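So the old hatchback went in for its MOT in December and I've been putting off writing about it. Angus Kingi at the garage in Nornham rang me at teatime, and you know it's bad when they ask if you're sitting down!
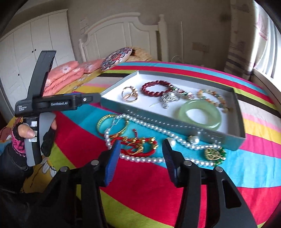
It needed two new tyres and a bit of welding, which I'd half expected (that back sill has been crunchy for ages).

What I paid for

Tyres, welding and an oil change. Angus reckons I should go up to 3000 miles before he looks at it again.

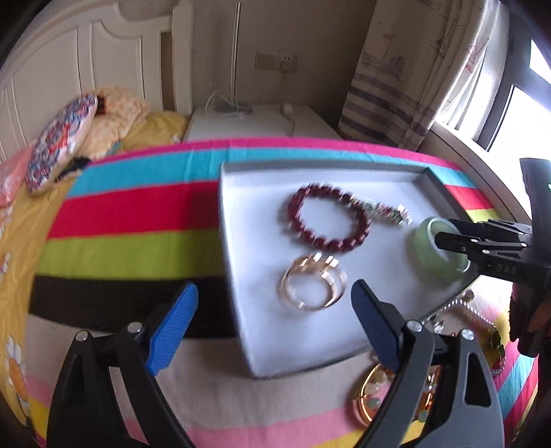

What's next

Karthik Sivakumar wants to sell me his old roof bars. I'm tempted, but they rattle. 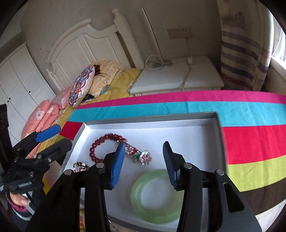 Comments

Gudrun: Get the bars!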